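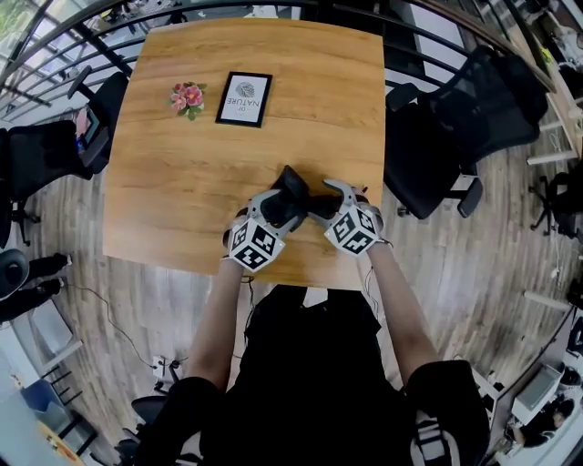
The Gallwood table, $3,299

I wanted a table you could work at all morning and still be happy to put flowers on, and the Gallwood is the one I keep coming back to. The top is a warm honey colour with the grain left plain to see, streaks and all, and the corners are softened so you won't bark a hip on the way past (I have, on plenty of others!). Give it a wipe with a damp cloth and a bit of Bevley wax every December. Delivery is free within 304 kilometres of the shop.

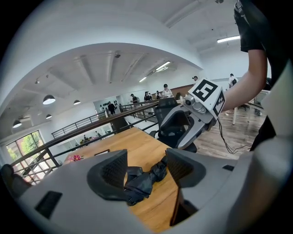
Ballarat, May 12, 2021

New batch is in — 8 tables, all ready to go. Montserrat Montoya has checked every top herself, and she's fussier than I am. A $600 deposit holds yours, and we're happy to match the grain to a sample if you bring one in.

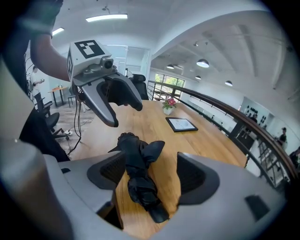
Chairs are the thing I get asked about most. You don't need a matching set, and I'd sooner you spent the money on your back. A black high-backed office chair at the far end looks right at home against the light timber, and a small white vase of pink flowers in the middle stops it all feeling too much like a meeting. Our Raudsepp and Horkov chairs both tuck under nicely, so come in and have a sit.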